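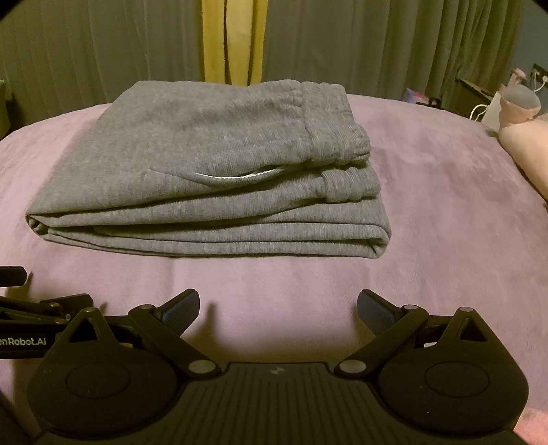 Sonntag, 15. Juni 2025
Werkstattbuch Maschenware, Fortsetzung Waschreihe Kalinowski

Stand: fünfter Waschzyklus abgeschlossen, Proben seit gestern Mittag im Normalklima ausgelegt. Heute alles ausgemessen, Protokollbögen liegen im grünen Ordner.

Ausgangsfrage bleibt: Wie viel des Längeneinsprungs bei angerautem Futterstoff entsteht in der Wäsche, wie viel im Trockner? Kalinowski gibt im Datenblatt einen einzigen Wert für beides zusammen an und schreibt das Trockenverfahren nicht dazu. Damit lässt sich kein Schnitt zugeben.

Material
Futterstoff grau meliert, Baumwolle mit Polyesteranteil, innen geraut, Stückware im Schlauch gestrickt und aufgeschnitten. Flächenmasse im Anlieferungszustand 289 g/m², Mittel aus fünf Rundlingen, Streuung gering. Proben 500 × 500 mm, Kanten mit Overlock versäubert, Messmarken im Abstand von 350 mm, je drei in Länge und Breite. Marken mit Faden eingenäht. Der Wäschestift vom letzten Jahr war nach dem dritten Zyklus kaum noch abzulesen, den nehmen wir für geraute Ware nicht mehr.

Waschen
40 °C, Normalprogramm, Pulver ohne Weichspüler. Füllung mit Beiladung auf 2710 g trocken eingestellt. Nach dem Schleudern im fünften Zyklus Wasseraufnahme 1358 g, also 50,1 % Restfeuchte. In den Zyklen davor lag der Wert durchweg etwas höher, im ersten am deutlichsten. Vermutung: Die Beiladung hatte am Anfang noch Appretur. Beim nächsten Mal Beiladung vorher zweimal leer mitwaschen und erst dann wiegen.

Trocknen
Reihe A: Trommeltrockner, Programm Schranktrocken, Proben sofort nach Ende entnommen.
Reihe B: liegend auf dem Siebrahmen, nicht gestreckt, über Nacht.

Messwerte Länge (Soll 350 mm, Mittel je Reihe)
A, nach 1. Zyklus: 339,5 mm, −3,0 %
A, nach 3. Zyklus: 335,0 mm, −4,3 %
A, nach 5. Zyklus: 333,5 mm, −4,7 %
B, nach 1. Zyklus: 344,0 mm, −1,7 %
B, nach 5. Zyklus: 341,0 mm, −2,6 %

Messwerte Breite
A, nach 1. Zyklus: 347,0 mm, −0,9 %
A, nach 3. Zyklus: 346,0 mm, −1,1 %
A, nach 5. Zyklus: 346,5 mm, −1,0 %
B in der Breite durchgehend innerhalb der Ablesegenauigkeit, nicht weiter ausgewertet.

Für B fehlt der dritte Zyklus. Der Rahmen stand zu nah am Fenster und die Proben waren auf einer Seite schon übertrocken, die andere noch klamm. Werte gestrichen, Zyklus gezählt.

Der Trockner macht nach fünf Zyklen also 2,1 Prozentpunkte in der Länge aus. Der größte Teil davon ist schon nach dem ersten Durchgang da. Zwischen drei und fünf kommt bei A kaum noch etwas, die Ware ist weitgehend relaxiert. Für die Schnittzugabe würde ich den Wert nach dem dritten Zyklus nehmen und aufrunden, Frans Leemans rechnet lieber mit fünf. Der Unterschied beträgt bei einem Meter Länge vier Millimeter und verschwindet in der Saumtoleranz.

Flächenmasse nach dem 5. Zyklus, Reihe A
Gemessen 303 g/m². Rein rechnerisch aus dem Einsprung müssten es 306 sein (289 geteilt durch 0,953 × 0,990). Differenz gut 1 %, passt zum Faserverlust. Das Flusensieb war nach jedem Durchgang belegt, beim ersten am dicksten. Flusen ab Zyklus 2 gesammelt und getrocknet, aber noch nicht gewogen. Tüte hängt beschriftet am Haken neben der Waage, bitte nicht wegwerfen.

Verdrehung
Diagonalverfahren, nur Reihe A. Leichte Spiralität vorhanden, bei allen Proben in dieselbe Richtung. Das spricht für das Garn bzw. die Systemzahl der Maschine und gegen einen Fehler beim Aufschneiden. Zahlen erst nach Rücksprache mit Kalinowski eintragen, ich brauche die Strickdaten. Mail ist raus, Antwort frühestens Mitte der Woche.

Griff und Oberfläche
Rechte Seite nach fünf Zyklen: vereinzelt Faserenden, noch keine ausgebildeten Pills. Linke Seite: Flor in Reihe A deutlich verfilzter als in B, Griff trockener. Visuelle Bewertung unter der Lampe, Frans und ich getrennt, danach verglichen. Bei A eine halbe Stufe auseinander, bei B einig. Mittelwert eingetragen.

Gummizug
Nebenversuch an Bundstücken, die aus dem Auftrag Binden übrig waren. Elastikband 40 mm, vierfach durchgesteppt, in doppelt gelegten Futterstoff eingearbeitet. Frage war, ob das Band beim Einspringen der Ware mitgeht oder Falten wirft. Befund nach fünf Zyklen mit Trockner: Weite im entspannten Zustand unverändert im Rahmen der Messung, die Kräuselung ist zwischen den Steppreihen ungleichmäßiger geworden. Dehnbarkeit des Bundes am Zugprüfgerät noch offen. Die Klemmbacken mit Gummibelag rutschen bei dieser Dicke, ich habe zwei Messungen abgebrochen. Pondier liefert Backen mit Riffelung, Angebot kommt.

Wichtig für die Auswertung: Die Steppnaht ist mit umsponnenem Garn genäht, das selbst etwas einläuft. Ein Teil der Unregelmäßigkeit kann daher stammen. Kontrollstück mit reinem Polyestergarn ist zugeschnitten, noch nicht genäht.

Taschenbeutel
Nur notiert, kein Versuch. Bei gebogenen Eingriffskanten in geraute Ware muss das Einlageband im gleichen Zustand sein wie der Oberstoff, also beides gewaschen oder beides roh. Gemischt steht die Kante nach der ersten Wäsche ab. Im Entwurf für Cludville ist ein Webband vorgesehen, das praktisch nicht einläuft. Bei knapp 5 % in der Länge und schrägem Verlauf kommt immer noch genug zusammen, um die Kante aufzuwerfen. Vorschlag: Band auf der Innenseite einhalten oder auf ein gestricktes Band wechseln. Muster in beiden Varianten nähen, jeweils links und rechts am selben Teil, dann sieht man es direkt.

Fehlerquellen, soweit bekannt
— Auslegezeit bei Zyklus 2 kürzer als vorgesehen, Proben möglicherweise nicht im Gleichgewicht. Für den Endwert ohne Belang.
— Stahlmaßstab auf 0,5 mm abgelesen. Feiner ist bei dieser Oberfläche sinnlos, die Marke selbst ist dicker.
— Anlegen der Proben von Hand. Wer glattstreicht, zieht. Ab jetzt nur noch auflegen, anheben, fallen lassen, messen.

Offen
Flusen wiegen.
Kontrollbund nähen, dann mit in die nächste Füllung.
Reihe B um eine Probe ergänzen, damit der dritte Zyklus nachgeholt werden kann. Rahmen dafür an die Innenwand stellen.
Hygrometer im Klimaraum gegen das zweite Gerät vergleichen, die Anzeige ist träge geworden.
Trockner im Juli zur Wartung, vorher keine neue Reihe A anfangen.

Rest der Stückware liegt gerollt im unteren Fach, Anschnitt nach vorn. Für zwei weitere Reihen reicht es noch.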